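Home Talks Speakers Venue Archive
Search this site Enter keywords Go

Speaker notes: The stop that didn't stop
Delyth Skyrme, Rathjen

Hello everyone, and thank you for coming in so soon after lunch, which I know is a lot to ask. (Wait for the door. People always come in late at this one.)

I want to tell you about a fault we had in December, and I'd like to tell it slowly, because we hurried past it ourselves the first time. The job was ordinary household work, soft things and furniture, with two arms run by our Otov controller. Soft things are where we thought the trouble would be. Fabric folds over on itself, it hides the fingers, and a wrist camera up close sees mostly white.

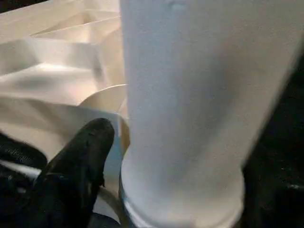
Wrist view: gripper finger beside the standing white bag.

Give them a moment with that one. Ask who would trust a force reading there. Usually a few brave hands go up!

Now, the fault. We pressed pause during a lift, and one arm held while the other carried on for 500 milliseconds. Half a second sounds like nothing at all, I know, and I said so myself at the time. But when both arms have hold of the same stiff object, half a second is plenty of time for one of them to pull against the other, and the grip force climbed well past our limit before the second arm caught up.

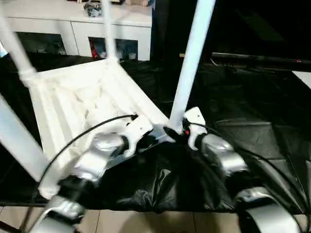 A chair is much less forgiving than a bag, you see. Cloth gives a little and lets you get away with things, and molded plastic passes the load straight from one wrist to the other. So the same late pause had probably been happening for weeks on the soft jobs, and we had never noticed it. That still bothers me, if you want to know.

The cause was dull. Pause went out as two messages, one per arm, and the second waited in line behind camera traffic. We ran the lift 10 more times with the logging turned all the way up and caught the delay in 2 of them. (Slow down here, they'll want to write that down.)

What we changed: one shared pause signal, on its own line, and a check that drops both arms to low force if either one hasn't answered. We also moved the red button to where the operator's hand already rests. I'd do that part first if I were you, it took one afternoon.

Leave time for questions. Somebody will ask about brakes. Say yes, we have them, and no, they didn't trip, and offer to go through the log with them over coffee.

Related talks
Grutis: reading a fault log without losing heart
Wunda: soft grippers, two years on
Panel: who gets to press the button?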